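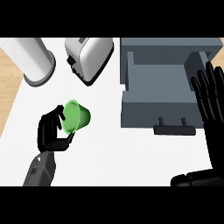
Jerora is hiring a software engineer for the bimanual manipulation team. The job is perception and planning for two-armed household tasks, with most of the development done in simulation before anything goes to hardware. A typical case is the one with the green cup, where the left hand holds the cup on its side and the right hand is open next to the drawer. The planner has to pick a path for both arms that keeps clear of the toaster and the drawer handle, and the perception code has to keep a usable estimate of the cup's pose while black fingers cover part of it. You would be working on both of those problems from the first month.

About the team

The team is small. Heloísa Marinho leads it and looks after the planning code. Ivar Sjögren owns perception. Sinan Şimşekoğlu maintains the simulator and the build system. You would report to Heloísa and share most of your reviews with Ivar.

Our main codebase is called Kestitow. It holds the task planner, the trajectory optimizer, the grasp scoring code and the bridge between the simulator and the real arms. It is mostly C++ with Python on top. The regression suite has 257 kitchen tasks in it, and every merge to the main branch has to run the whole suite overnight. Tandau is our internal tool for replaying runs, comparing two planner versions step by step and tagging failures. It works, but it is slow on long runs and the tagging screen needs to be rewritten. Part of this job is rewriting it.

What you will work on

Two-arm motion planning in tight spaces. Our current planner treats the arms one after the other, which gives long detours when both hands need to be near the same drawer or cabinet. Heloísa has a prototype that plans for both at once. It needs to get fast enough for replanning during a task.

Pose tracking for objects held in the hand. Cups and bowls are the hard cases. They have few features, and the fingers hide the parts that would help most. Ivar's tracker uses joint positions along with the camera view, and it still loses the object during regrasps.

Failure handling. When a grasp slips in simulation, the task planner currently restarts the whole subtask. We want it to look at the state it is in and continue from there.

Tooling. Replay, logging, scene variation and the scripts that launch batches of runs. We run up to 3000 simulated episodes for a release candidate, and someone has to make sense of the results the next morning. Expect to spend a day a week on this.

What we are looking for

Good working C++ and Python. You should be comfortable reading other people's code in both and profiling it when it is slow.

Experience with motion planning, trajectory optimization or state estimation on a real project. This can be industry work, graduate work or a serious open source contribution. You don't need a doctorate.

Familiarity with at least one physics simulator, including the parts that go wrong. Contact between thin objects and multi-fingered hands is a large share of our bug tracker.

Clear written English. We keep design notes for every change to the planner interface and you will be writing some of them.

It helps if you have worked with multi-fingered hands before, or if you have moved a controller from simulation to hardware and had to fix it afterward. Neither is required. We don't expect deep learning experience for this position, although the grasp scoring model is trained in house and you will need to call it and read its output.

Hours, place and pay

This is a full-time, permanent position. You would be in the office at least 2 days a week and can work from home the rest. The hardware is only in the office, so expect more days there in the weeks before a release. The team meets at 10 a.m. for fifteen minutes and otherwise keeps meetings off the calendar until after lunch.

The pay range is discussed in the first call and put in writing before the technical interview. Benefits include health insurance, 4 weeks of paid vacation, and a budget for one conference a year. We can help with relocation but can't sponsor new visas for this opening.

How to apply

Send a resume and a short note to Ezequiel Soler, who handles hiring for the engineering teams. In the note, describe one bug or failure in a robotics system that you worked on, how you found the cause, and what you changed. A page is plenty. Links to code are welcome. Please leave out anything covered by an agreement with a former employer.

The process is a call with Ezequiel, then a take-home exercise, then an interview with the team. The exercise uses a cut-down version of Kestitow with a planner bug in it. It should take an evening, and we pay for your time whether or not you finish. In the interview you will go through your solution with Heloísa and Ivar and then look at a few failed runs in Tandau with Sinan.

We would like the new person to start in August, but a later start is possible for the right applicant. Applications are read as they come in, and you will get an answer either way.

If you are more interested in the hardware side, Severino Cantero is also looking for a controls technician for the arm lab. That position is listed separately. You can apply for both with the same resume, but please send two notes.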